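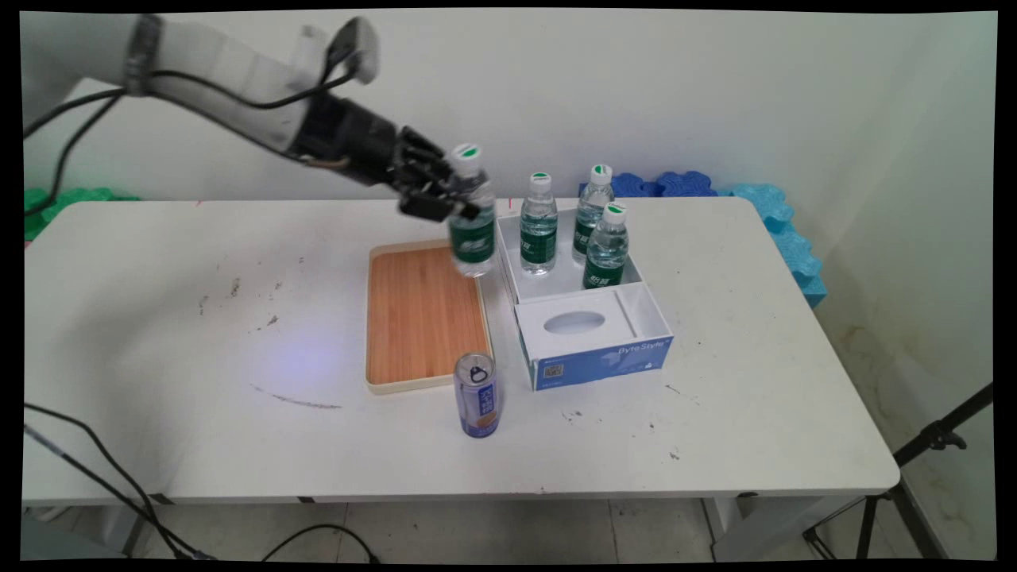
飲み物コーナー、ずっと箱買いしたのをそのまま床に置いてたんだけど、6月入って急にみんな飲む量が増えてもう限界。段ボールの口が破けてるし、かがむの面倒だし。で、今日から卓上に出す方式にした。白いティッシュ箱みたいなケース、ByteStyleって書いてあるやつ、後ろ半分が口の開いた仕切りになってて水のボトルが立てて入る。これが思ったより良い。手前は楕円の穴のフタ。隣に竹っぽい縞のトレー。缶はとりあえずトレーの手前に立てとく。

続き。なんで卓上かというと、床置きだとみんな自分のがどれか分からなくなって新しいの開けるから。夕方に飲みかけが大量に残る。あれ捨てるの毎回わたし。

Preselの部屋(上の階の小さい方)、棚がないのがそもそもの問題なんだよな。折りたたみの白いテーブルだけ。棚買っていいか聞いたら来月って言われた。来月て。

あとテーブル、写真だとバレてるけど黒い汚れとこすれ跡がすごい。メラミンスポンジでやったけど灰色のカーブした筋が左の真ん中へんに居座ってる。中性洗剤もだめ。誰か落とし方教えてくだちい

くだちいって何。ください。

話戻す。ルール考えた
・水はケースの後ろに立てる
・ケースがいっぱいだったらトレーに寝かせる
・缶はケースに入れない、外に立てる
・開けたら自分の名前書く(ペンはひもで縛って置いとく予定、まだひもがない)

Serenに見せたら一行目で読むのやめてた。長いらしい。箇条書き四行が長いって何。

じゃあ短くする。「立てる。名前書く。」これで貼る。

ラベルシール、100枚入りのがFondcombeの文具コーナーにあって、丸いやつと四角いやつで迷って丸いのにした。フタの上に貼れるかなと思って。ボトルの横だと水滴で剥がれそうじゃん。冷蔵庫から出したやつは特に。

やってみた。フタに貼るの、いける。いけるけど丸シールの直径がちょっとでかくて端が浮く。一回り小さいの買い直すか、はさみで切るか。切るのは絶対続かない。

もう油性ペンで直接フタに書けばよくない?って今気づいた。シール代……

直書き派とシール派で昼に軽くもめた。直書きは回収のときフタ分けるから別に関係ないでしょ派。シールは剥がすのがだるい派。わたしはもう買っちゃった派。

とりあえずシール使い切るまではシール。使い切ったら直書き。これで決定、異論は夕方までに。

あ、補充の話してなかった。補充は朝いちばんに来た人。箱から出して、ケースの後ろに差して、古いのを手前に。古いのを手前って言ったのに今朝もう逆になってた。だれ。

新しいのを奥に入れるには一回全部出さないといけないわけで、まあ面倒なのは分かる。わかるけど水なんて賞味期限長いし、もう順番は諦めるか?箱単位で日付見ればいいか。

諦めた。箱に日付書く。箱の中身は気にしない。

ちなみに常温。冷蔵庫は下の階。冷たいの欲しい人は自分で下に持ってって、飲む前に取ってくる。これもよく行方不明になるけど下の階のことは知らない。

追記、白い浅いトレーのほうも使いはじめた。ふちが低いから取りやすい。濃い緑のラベルのをこっちに。寝かせて置くと「怡宝」の字が見えるから何の水かは分かる。立てるのと寝かせるのどっちがいいのかまだ迷ってて、見た目は立てるほうがきれい、出し入れは寝かせるほうが楽。あとフタ。Cestbonて字と葉っぱが半分のマークがもう印刷されてて、シール貼ると隠れる。隠れてもいいけど、なんかもったいない気もする
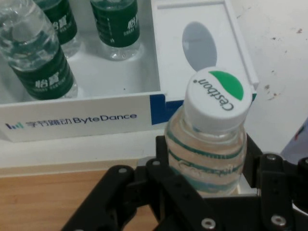
Innes Sempleから返信きて、寝かせるなら全部フタを同じ向きにしといて、取るとき首のとこを掴むから逆さまのが混ざってると毎回いらっとする、とのこと。あと名前はフタじゃなくて首にゴムかけるほうが早いよ、と。

ゴム!!! ゴムでいいじゃん。色違いのゴム。シール買う前に言ってほしかった

で、色ゴム何色あればいいの。人数分の色なんて売ってないよね。二重に巻くとか、色二本の組み合わせとか。そこまでやると誰も覚えないか。

Idalinaは青が好きだから青もう確定らしい。早いもん勝ちにする気はなかったんだけど。わたし緑。ラベルが緑だから見えにくいな……やっぱ黄色。

フタの向きの件はすぐやった。そろえるだけでだいぶ気持ちいい。壁ぎわの側から手前に向けてフタ。トレーの向き変えたら意味ないので、トレーも動かさないでほしい。マスキングテープで位置に印つけるか迷い中。

テープの印、30分後には剥がれてるに一票

立てるほうのケースなんだけど、仕切りに細かい区切りがないから、一本抜くと残りがちょっと傾く。倒れるほどじゃない。気になる人は気になる。わたしは気になる。

厚紙で仕切り作ろうとして、寸法測って、切って、入れたら幅あってなかった。縦と横逆に測ってた。なんで。

もう一回切った。今度は高すぎてボトル隠れた。今日はやめ。

缶の話も。缶は立てるだけで意外と邪魔にならない。ただ開けた缶と開けてない缶がぱっと見同じなので、振って確認する人がいる。炭酸は振るな。張り紙の二行目に入れる。「立てる。名前書く。炭酸振らない。」

Serenの許容文字数ぎりぎり。

ゴミの置き場も決めとく。空ボトルはつぶしてテーブルの下の袋。つぶすのはラベル剥がしてから。ラベル剥がすのが先、つぶすのが後。逆だとミシン目が見つからなくて爪が死ぬ。

袋はこれまで大きいのをかけてたけど、満杯になるまで誰も持ってかないから小さいのに変えた。小さいとすぐいっぱいになって、目につくから持ってく。たぶん。様子見。

あと壁ね。角の右側、下のほうがうっすら黄色っぽい。飲み物が原因かどうか分からないけど、袋はそっち側に寄せないようにする。拭いてみたけど薄くなったような、なってないような。写真撮って比べればよかった。拭いてから思いつくやつ。

テーブルの汚れの件、メラミンじゃなくて消しゴム使えっていう返信が二人から来てる。消しゴム?白いプラ消し?やってみる

やってみた。小さい点々はけっこう消える。カーブの筋はだめ。筋は残す。もう模様ってことにする。トレーを上に置けば隠れるんだけど、トレー動かすなって自分で言ったばっかりなんだよな。

夕方の見回り。飲みかけの放置2本。きのうまでに比べたらかなり減った。どっちもシールなし。名前なし。犯人は分かってる、同じ人が両方だと思う。缶コーヒーも飲むだろ君は。

とりあえず一週間このまま回す。ゴムは明日Fondcombe寄って見てくる、20本入りとかでいいよね。黄色なかったら白。

張り紙のテープが切れてたので養生テープで貼った。派手。

仕切りの厚紙あまってるから欲しい人どうぞ。高すぎるやつと幅が合わないやつ、両方あります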